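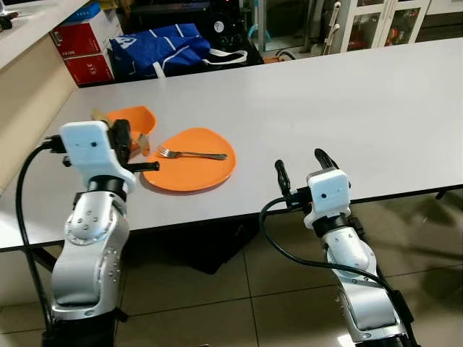 Araceli Nieto said rule 11 was fine as long as no one had to follow it. The grippers were not to close on tableware until the person in charge had said "clear" out loud and heard someone say it back.

"Who says it back on a Monday?" she asked. "Mondays I'm alone with them."

Aleksandra kept the binder open on her knees. Firitz had sent it over with a yellow cover and 14 rules inside, and she had been told to get a signature by four o'clock. She had read it on the bus. Most of it seemed to have been written by someone who had never washed a fork.

"You could say both parts," she said.

"I could. Then I'd be a woman talking to herself, and the form would say two people checked."

Aleksandra looked at the orange plate and the fork lying across it. Rule 7 said food items must be "representative." She had asked the office what they were supposed to represent and got back a link to the same rule.

"At Requena we had one page," Araceli said. "Stop button where you can reach it. Don't lean in while the arms are live. Write down what you dropped."

"Did people write it down?"

"Some did. I didn't always." She rubbed her wrist. "How many places have signed this thing?"

"Roughly 200, they told me."

"And how many do it?"

The form had no box for that. Aleksandra turned to the back page, where the line for the signature was, and under it a smaller line for comments, barely wide enough for a name. She handed over the pen anyway.

Araceli wrote on the small line first. She wrote for a long time, up the margin and around the corner, and when she ran out of paper she asked for the cover.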